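Drunevier opens orders for Marty parking and lane assist kit, adds 301 service locations

FOR IMMEDIATE RELEASE

DAMUSWOOD, June - Drunevier today opened orders for Marty, its driver assistance kit for cars that left the factory without one. Lane centering, adaptive cruise, hands-off parallel parking. One box under the front seat, one radar unit behind the grille, two cameras at the windshield. Price is $2,074 before installation.

Marty works with 343 models at launch, mostly sedans and small crossovers with electric power steering. Full list is on the Drunevier site, sorted by make and year. Pickups come later, no date yet. Manual transmission cars get lane centering and parking steering but no adaptive cruise.

"People keep their cars a long time now and they look over at the neighbor's new one and it parks itself," said Bent Dalsgaard, head of product at Drunevier. "We wanted to sell them that part without the rest of the car. Took us longer than I told the board it would. It's a good kit, I drive it every day."

How it drives

Lane centering comes on above 35 mph with a double press of the cruise button. Driver keeps hands on the wheel. If the wheel sensor reads nothing for 12 seconds there's a chime, then a louder chime, then Marty hands back steering and slows the car. Adaptive cruise holds one of four following distances and will bring the car to a full stop in traffic, restart is by a tap on the pedal.

Parking uses the curb-side camera plus a set of bumper sensors from Pakident, the company's supplier for all short range parts. Parallel and back-in spaces only. Nose-in parking is planned for the fall software update, which is free to all owners.

Marty is a driver assistance product. It does not make a car self-driving and the driver is responsable at all times.

Testing

Final road testing used 763 cars belonging to owners who signed up last year. Most of the driving was ordinary commuting, plus a winter stretch on the hill roads north of Damuswood. Two changes came out of it: a softer correction on crowned roads, and a brighter dash light. The second was the most requested change by far.

Installation

Fitting takes most of a working day. Drunevier does not sell the kit for home install. It's booked through 301 partner shops, and the shop does the camera calibration on site before the car goes back to the owner. Shops set their own labor rates. Customers can book when they order or or later from the account page.

Warranty is three years on parts, one year on calibration. A windshield replacement means a new calibration, covered once during the warranty period. 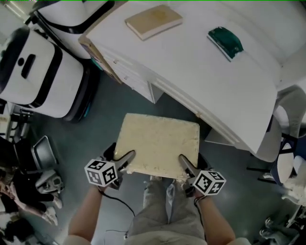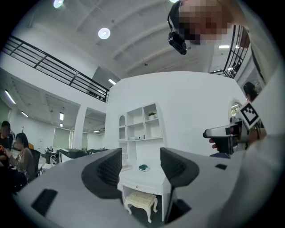 Availability

Orders open now at the Drunevier site and at partner shops. First installs start next month, in order of booking. Deposit is refundable until the shop date is confirmed. Black trim only at launch, gray to follow.

About Drunevier

Drunevier makes add-on driver assistance and parking systems for passenger cars. The company is based in Damuswood and is privately held.

Media contact

Bent Dalsgaard, Drunevier press desk. Phones are answered 9 a.m. to 4 p.m. Demo cars are available for reviewers on request, please include your license state and prefered pickup time.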